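# Spices: questions we keep getting at Arkthorpe Pantry

Cadi Edwards answers most of these. Nadiia Bilyk checks them and takes out the swearing.

### Do ground spices really go bad?

They don't go bad the way milk does. They get dull. A jar of ground cumin from three years ago won't hurt you, but it won't do much for your dinner either. If you open it and have to hunt for the smell, toss it.

### So should I replace everything every six months?

That advice tends to come from people who sell spices. We sell spices too, and we still think it's silly. Whole peppercorns and cloves can sit in a dark cupboard for years. Ground ginger and paprika fade faster. Go by your nose and ignore the calendar.

### Is "premium grade" worth paying for?

Ask the seller who did the grading and what the other grades are. If they can't tell you, it's a word on a label. There are real grading systems for some spices, saffron being the best known, but "premium", "gourmet" and "chef's choice" can mean whatever the printer was told to print.

### Why do you charge more for whole nutmeg than the supermarket does?

We buy it in small amounts from Sevell, and small amounts cost more. Is ours better? A bit, we think. We'd want you to try both before taking our word for it.

### Can I keep my spices above the stove?

You can. Most people do, us included at home. Heat and steam will shorten their life, so keep the cheap stuff there and put the saffron somewhere else.

### What about the freezer?

Fine for big bags of whole spices if they're sealed tight. Pointless for a small jar you open every other day – you'll just let damp air in each time.

### Does toasting make a difference?

Yes, and this is one of the few bits of kitchen lore we'll stand behind. A dry pan, medium heat, a minute or two, whole spices only. Stop when you can smell them. Ground spices burn before you've found the spatula.

### Will turmeric fix my knees?

We get this one a lot. We're a shop. Talk to a doctor, and be careful with any jar that makes promises about your joints.

### Is the Zorkgate grinder any good?

It's fine. It's also 136 dollars, and a used coffee grinder does the same job. Nadiia has one that she cleans out with dry rice. We stock the Zorkgate because people ask for it.

### Do I need a separate blend for every dish?

No. Look at the back of the "taco", "chili" and "fajita" packets next time you're in a store. They're often close cousins with the salt moved up or down. Cumin, chili powder, garlic and oregano will get you most of the way.

### How much does shipping cost?

7 dollars flat, free on loose spices over 600 grams. We know "free" shipping is baked into the price somewhere. It is here too.

### Can I return an opened jar?

Within 20 days, yes, if it smells of nothing. Not if you just don't like fenugreek. Plenty of people don't.

### What does the date on the package mean?

Usually it's the maker's guess at when the flavor starts to drop. Some makers guess early, which happens to sell more boxes. Treat it as a hint and open the thing before you decide.

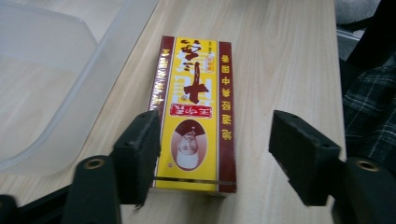 The same goes for the date a shop sticks on when it repacks from a bigger bag. That one may only tell you when the jar was filled. Ours says "packed in" and gives the month, so a jar marked February was filled in February, and the spice inside is older than that. If you want to know how much older, write to us and Cadi will look it up.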